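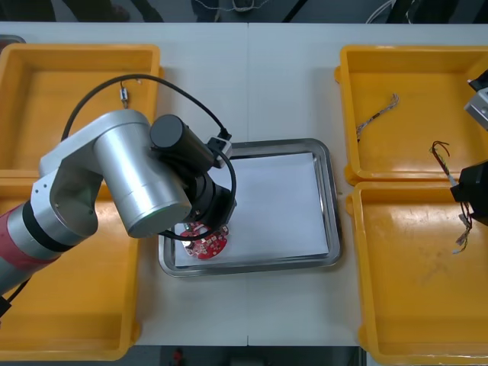
Bench Practice Forum » Sorting and Storage » Yellow bins and the lined tray

Posted by nkurtulus, October 13, 2021
Members are invited to comment on the draft layout for the small parts bench. The proposal places a steel tray in the middle, lined with white paper, with yellow bins on either side. Boards and harnesses are to be set on the paper for inspection and then sorted. Ms. Xenos has asked for replies before the December review.

Reply from kh_tam
I support the layout but object to the paper. Wires with fine connector ends should rest on something that can be wiped down.

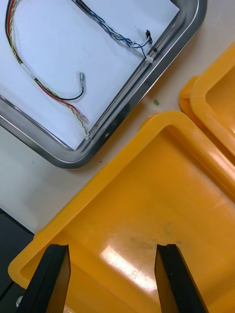
My further concern is tangling. Twisted bundles placed together in one tray catch on each other, and the pins suffer for it. I would limit the tray to two harnesses at a time.

Reply from m.tovar
I must disagree with Mr. Tam. White paper makes a dropped lead easy to find, and a sheet can be replaced at each shift. At the Flurkberg site we have used up to 50 sheets a month without difficulty.
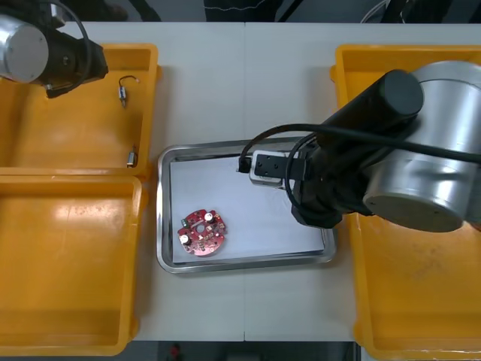 Red round board on the lined tray, small components in the upper left bin.

The limit of two harnesses is reasonable – I would add that boards and harnesses should not share the tray.

Reply from kh_tam
I accept the point on visibility. I do not accept the cost.
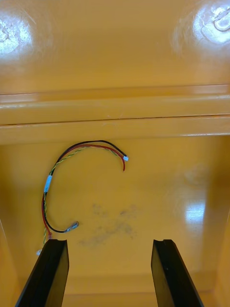 Bin Care and Cleaning

Reply from hsinyi.ng
May I raise the bins themselves? Gray smudges on the floor of a bin are common and should be wiped away before harnesses go in. The present draft says nothing on cleaning.

Reply from nkurtulus
Noted. A cleaning line will be added to section 3. The question of the paper remains open.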